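**Plallell bench cell - what to budget for**

The Plallell is sold by Ondance as a six-joint arm on a slotted aluminium base, with the table, posts and gripper quoted as separate lines. Most buyers price the arm first and then run short on everything bolted to it. Start at the tool end instead.

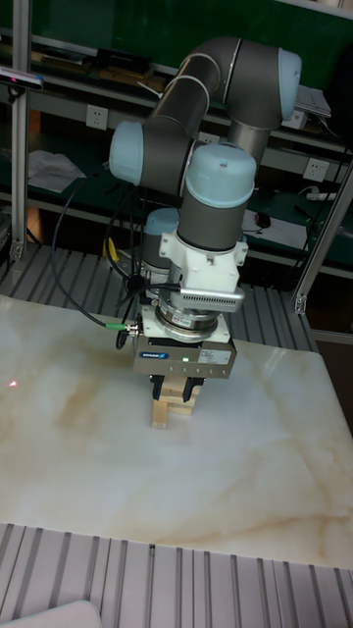

Allow for these before you ask for a quote:

- gripper, fingers and adapter
- force sensor between wrist and gripper
- side camera and post clamp
- cable set, plus 2 spare connectors
- bench power within reach of the base

Cables are the item most often left off. The standard set from Serrano is part 667 and ships in 34 days. Longer runs are made to order - ask before you fix the bench position. 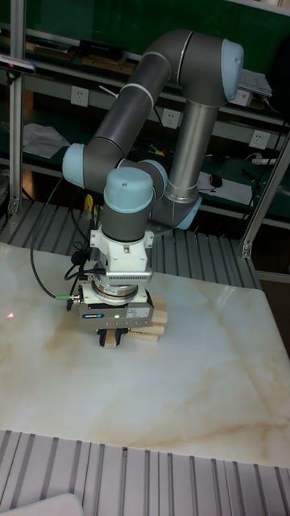
*Gripper lowered beside stacked wooden blocks on the marble-patterned top.*

Fingers are a wear part. Soledad Aguirre in our parts office suggests keeping a second pair on the shelf for any cell that runs more than 40 hours a week. Tulent fingers fit the same mount but need their own screws. 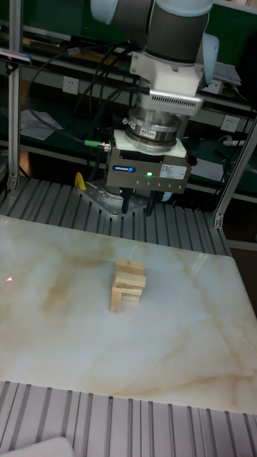 *Parallel gripper with its fingers open, sensor and white adapter fitted.*

Table tops are cut to order in your choice of colour. Freight is extra outside the metro area. For a written quote, send your floor plan to Apolinar Salinas at Ondance.

Prices reviewed 26 June 2020.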